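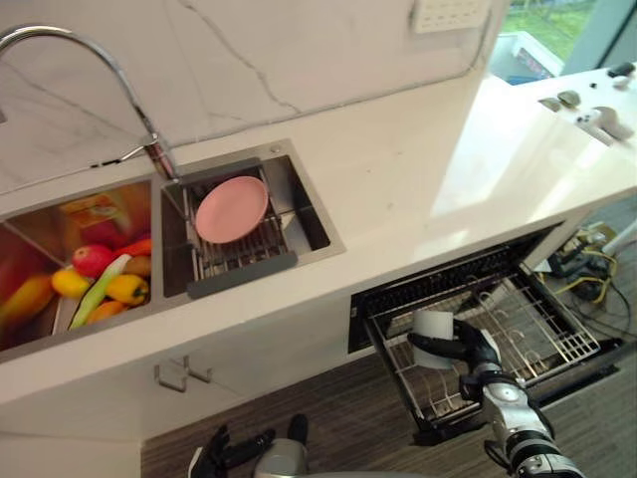

Unit 2, kitchen sink and faucet. Play food in left basin.

Vimcombe House, Arroyo Road
Rental turnover inspection, interior
Inspector: Joelle Hakim
Date: 30/11/2023
Building completed 1988. Present for walk-through: Orest Semeniuk, for the owner.

KITCHEN

Faucet secure at base: OK
Handle moves freely, shuts off fully: OK
Drain, right basin: OK, clears quickly
Drain, left basin: OK. Tested after the contents were taken out.
Trap and shutoff valves under sink: REPAIR. Slow drip at cold valve, packing nut. Towel under it was damp. Tighten first, replace the valve if it still drips.
Backsplash joint at counter: OK, small gap behind the faucet, recaulk when convenient
GFCI outlets: OK, both trip and reset
Range hood: Filter greasy. Clean before move-in.
Range anti-tip bracket: MISSING. Must be fitted before the unit is let.

BATHROOM

Toilet firm on floor: OK
Exhaust fan: Runs but pulls weakly. Would not hold a sheet of tissue. Check the duct for lint.
Tub grab bar: OK
Hot water at tap: 128 F. Turn heater down to 120 and retest.

HALL AND BEDROOMS

Smoke alarm, hall: OK
Smoke alarm, back bedroom: REPLACE. Date on the back is more than ten years old.
Carbon monoxide alarm: OK, new battery fitted during visit
Bedroom windows open for escape: Front OK. Back window painted shut along the lower sash.
Window cords: Long loop on the back bedroom blind. Fit a cleat or change the blind.
Heater: 1000 watt wall unit, thermostat works. Keep furniture clear.

ELECTRICAL PANEL

Cover and labels: Labels for the two kitchen circuits are swapped. Corrected in pencil, needs a proper label.
Main breaker: 60 amp. Adequate for present load. Owner should get an electrician's opinion before adding a dryer.

ENTRY AND STAIRS

Handrail: Loose at top bracket. Orest tightened it on the spot, but the screw hole is worn and wants a longer screw.
Stair light: OK
Deadbolt: Sticks in damp weather according to the last tenant. Worked fine on the day.

Result: NOT PASSED. Reinspect after the bracket, alarm, back window and cold valve are done. Remaining items by end of January.

Copy to Teresa Patrício, Citthorpe office.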